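Grollham: Assistenzroboter übernehmen Wege und Wäschetransport in fünf Wohnhäusern

Pressemitteilung, April 2019

Der Betreiber von Wohn- und Gästehäusern Grollham führt in fünf seiner Häuser Assistenzroboter für die Hauswirtschaft ein. Die Geräte des Herstellers Dralberg fahren Wäschewagen zwischen den Etagen und der Wäschekammer, bringen frische Bettwäsche vor die Zimmertür und melden leere Regalfächer. Insgesamt werden 24 Roboter eingesetzt. Sie versorgen 687 Zimmer.

Dem Start ging ein Probebetrieb im Haus Gindinari voraus, der im Oktober begann und 265 Betten umfasste. In dieser Zeit wurden die Fahrwege festgelegt, zwei Aufzüge umgerüstet und die Übergabezeiten mit den Etagenteams abgestimmt. Auf Wunsch der Beschäftigten fahren die Geräte während der Frühstückszeit nicht durch die Flure im Erdgeschoss.

„Unsere Kolleginnen und Kollegen haben einen großen Teil der Schicht mit Schieben und Warten am Aufzug verbracht“, sagt Graça Peixoto, Leiterin der Hauswirtschaft bei Grollham. „Diese Wege fallen jetzt weitgehend weg. Die Arbeit im Zimmer bleibt bei den Menschen.“

Dazu gehört das Aufräumen der Betten vor dem Wäschewechsel. Kleine persönliche Gegenstände, die auf oder in der Bettdecke liegen, werden weiterhin von Hand aufgenommen und beiseitegelegt. Erst danach wird das Bett abgezogen.

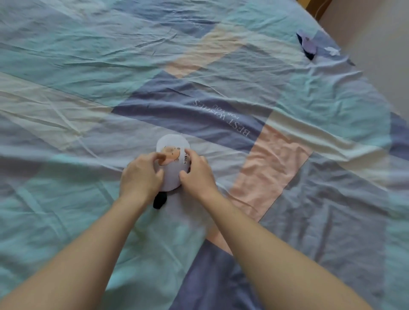 Die Einsatzplanung ändert sich ebenfalls. Bisher war auf jeder Etage eine Person für den Transport eingeteilt. Künftig arbeiten die Teams durchgehend zu zweit in den Zimmern und rufen den Wäschewagen über ein Tablet. Stellen werden nach Angaben des Unternehmens nicht abgebaut. Eine entsprechende Vereinbarung mit dem Betriebsrat ist unterzeichnet.

„Am Anfang stand der Wagen öfter auf der falschen Etage“, sagt Deisy Cuervo, Etagenkraft im Haus Gindinari. „Das haben wir gemeldet, und es wurde geändert. Mein Rücken merkt den Unterschied. Gewöhnen musste ich mich daran, dass ich seltener in den anderen Etagen vorbeikomme.“

Alle Beschäftigten der Hauswirtschaft erhalten eine eintägige Schulung. Behandelt werden die Bedienung des Tablets, das Verhalten bei Störungen und das manuelle Verfahren der Geräte. Die Schulungen leitet Meinir Lloyd von Dralberg. In jedem Haus gibt es außerdem eine feste Ansprechperson, die für diese Aufgabe Zeit im Dienstplan erhält.

Nach Gindinari folgt als nächster Standort das Haus Ramalho. Dort werden zurzeit die Ladeplätze eingerichtet.

Pressekontakt:
Abílio Bragança
Unternehmenskommunikation Grollham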